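Fengate Residents' Association
Minutes of the General Meeting, February

Present: nine members of the association, the building manager, two people from Stostodano (for item 4 only). Apologies were received from the representatives of the top floor and the garden units.

The meeting opened at 7:05 p.m. in the ground floor common room. The chair asked everyone to sign the sheet.

1. Minutes of the last meeting

The minutes were read. One correction: the bike rack is to go on the north side of the yard, as agreed, and the draft had it on the south. With that change the minutes were accepted.

2. Matters arising

The lobby light has been fixed. The back gate still sticks when it rains. The building manager has had one quote from Proston and is waiting on a second. Members felt the gate should be done before spring and asked that the second quote be chased.

The recycling bins were collected on the right morning twice in a row. No further action.

3. Accounts

The balance at the start of the period was $1,897. After the rent of the common room, the lobby light and the interest paid in, the balance stands at $1,909. A member asked if the interest could be shown on its own line next time. Agreed.

A request to put $900 aside for the gate was discussed. The meeting was willing to hold the money but did not want to commit it until both quotes are in. Held over.

4. Report on the Stostodano open day

At the last meeting the association accepted an invitation for members to attend an open day at Stostodano, the workshop on the other side of the canal, which is working on machines for household jobs. Five members went. The two Stostodano visitors came tonight to answer questions, and one of the members who attended gave the report.

The day began at 10 a.m. with coffee and a short talk. The talk covered what the company is trying to do, mainly laundry and tidying, and was kept short. The group was then taken through three areas.

The first area was a bench where a robot arm picked up cups and set them on a rack. It was slow but steady. It dropped one plastic cup while the group was watching, stopped, and had to be started again by a staff member. The member reporting said she was glad to have seen that as well as the parts that went right.

The second area was a floor robot called Cusi, which carries a basket from one room to another. It waited for people to step out of its way. One member stood in the doorway on purpose and it waited there for as long as he did. It does not climb stairs, and there are no plans for it to do so.

The third area was about the hand-held gripper. This is a tool that a person holds and works directly, with a pair of fingers that close on whatever is to be picked up. The recordings made with it are used to teach the arms. The members spent most of their time on this part and had the most questions about it. The company explained that much of the work with the gripper goes on in ordinary homes, with beds and clothes as they are found there, and very little of it at the workshop.
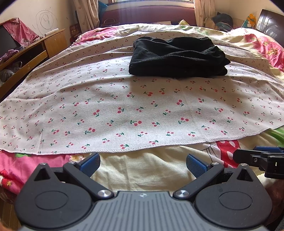

Fengate Residents' Association — Minutes — page 3

The report continued with the bed work. The fingers have blue textured pads at the ends, and the curved arms that carry them are black. A folded black garment lying on a cherry-print cloth was given as the kind of item the tool has to deal with. One member had expected plain towels on a bare table and said that soft things on top of other soft things must be a good deal harder. The Stostodano visitors agreed. They said an arm that has only learned on a table tends to pinch the bedding along with the garment, and that this is a common fault with their current machines.

Members who wished to were allowed to try a gripper on some pillowcases at the workshop. Opinions were mixed. Two found it easy after a few minutes. One found it tiring on the wrist. One could pick up a pillowcase but could not lay it flat again. The fifth member did not try.

Questions to the visitors:

A member asked who can see the recordings made in homes. The visitors said that only the people working on them can, and that anyone taking part may ask for a session to be deleted. The member asked for this in writing. The visitors said they would send the form that participants sign.

A member asked if any of the machines could be bought now. They cannot. Cusi may be tried in a small number of buildings later on, but there is no date and no price.

A member asked if the machines would take work away from the cleaners who come to the building. The visitors said this was a fair question and that they did not have a full answer. Their present machines cannot do a cleaner's job. The member said that she wanted the question recorded in the minutes, and it is recorded here.

A member asked about noise. Cusi makes a low hum while moving. The arm is louder, mostly when it stops.

A member asked if children could come to the next open day. Yes, with an adult. The bench area is roped off and would stay that way.

The chair thanked the visitors, who left at 8:10 p.m.

After they left, the meeting discussed whether the association should host a demonstration of Cusi in the common room. Points raised in favor were that older members could not easily get across the canal, and that it would cost nothing. Points against were the step at the common room door and the question of insurance. It was agreed to ask Stostodano for proof of insurance first and to decide once it has been seen. No recording is to take place in the building as part of any demonstration. This was put to a vote and carried, with one member abstaining.

Action: secretary to write to Stostodano about insurance and the participant form.
Action: building manager to measure the step.

5. Laundry room

The second dryer is out of order again. The building manager has reported it. Members asked for a notice on the door — two people have lost coins in it.

The sign-up sheet for the early slots is not being used as intended. It will be replaced with a new one, one line per apartment.

6. Any other business

A set of keys was found by the mailboxes and is with the building manager.

The hallway on the second floor is to be kept clear of strollers and boxes.

The meeting closed at 8:45 p.m. The next meeting will be in the common room at the usual time. Items for the agenda should reach the secretary a week before.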